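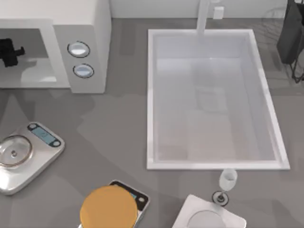
Page 28 of 32

## Teaching the microwave task by remote control: how do I stop the arm stopping short?

**Tamsin Rewi**, Ostdale

I'm recording demonstrations for a kitchen task in simulation. The robot has to reach into the microwave, let go of what it's holding, back out and then press the lower of the two round buttons. I drive the gripper with a pair of hand controllers and watch from the overhead view.

I've recorded 398 runs so far and trained on all of them. The trained policy gets the gripper to the opening every time, then stops just inside and hovers there. Sometimes it opens its fingers, sometimes it backs straight out again. It hardly ever gets as far as the buttons.

Things I have tried:

- training for twice as long
- taking out my slowest runs
- keeping the scales and the wine glass in the same places for every run

None of it made much difference. The view from above is good for seeing left and right, but I can't judge height from it at all, so I tend to pause inside the microwave while I work out whether I'm about to hit the floor of it. Is the pausing the problem, or do I just need more runs? I'd like to have this working by August.

---

**Lachlan Katene**, Brevadstead

The pausing is very likely the problem. If you wait in the same spot in most of your runs, the recordings contain a lot of frames where the right thing to do is nothing. The policy learns that from you. Once it's standing still, what it sees doesn't change, so it carries on standing still.

I had the same trouble with a drawer task. What I did, in order:

1. Plotted gripper speed against time for every run and looked for flat stretches. Mine were nearly all at the drawer handle.
2. Cut out the frames where both the arm and the fingers were still. Leave a few in around the moment the fingers open or close, or it will start letting go too early.
3. Added a second view, low down and looking into the opening, for me to drive by. I used it in training as well, but even if you don't, it will make you quicker.
4. Practised the reach twenty or so times with recording switched off before I started again.

Don't throw away the old runs until you've tried step 2 on them. It's an afternoon's work and may get you most of the way.

I'd also split the task in two while you sort this out. Train the reach and release on their own, then the button press. The lower button is set a bit to the right of the upper one, so a run that drifts sideways could end up on the wrong one or between the two. You want to know which half is failing.

On keeping everything in the same place: I'd go the other way once the basic task works. Move the scales a little between runs, and turn them. If they never move, the policy can end up using the corner of a scale to find the microwave, and it will be lost when somebody shifts it.

---

**Faulkner**

more data. we had 1074 runs before ours was any good

---

**Jiveck**

I agree with Lachlan about the still frames, but check your controllers too. Mine had a dead zone set so wide that small movements of my hand did nothing, and it looked exactly like pausing in the recordings. I thought I was moving slowly and the arm was stopped. Turn the dead zone down and turn the scaling down with it, or you'll get a jittery gripper.

Also have a go at recording some recoveries. Start the run with the gripper already inside the microwave, in the place where it gets stuck, and drive it on from there. I did 28 of these and they helped more than the last hundred full runs. Vary the height at the start.

---

**Tamsin Rewi**, Ostdale

Thank you. I've plotted the speeds and there's a flat stretch inside the microwave in nearly every run, some of them several seconds long. I'm trimming those first and setting up the low view tonight. Jiveck, where is the dead zone set? I can only find the scaling.

---

**Jiveck**

Mine was in the controller's own settings and not in the simulator. Look under sensitivity.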